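5/26/23

Denim notes, folding round 3. Parisa Bagheri wants every pair going into the Hamann bag folded the same way, so I tried her back-side-up start and I love it! Lay the jeans face down, find the center back seam, and you've got a ready-made line to fold along. Way quicker than my old method from November.

Still to try: legs in thirds (Melquiades Varela swears by halves).
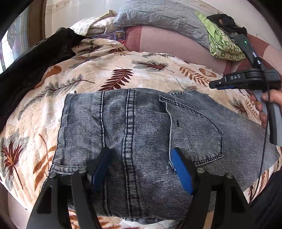
1 min read

Gray acid-wash pair, back side up on the leaf blanket. Double stitching down the seam is dark enough to find fast. Gorgeous fabric, too. Do the black garment next.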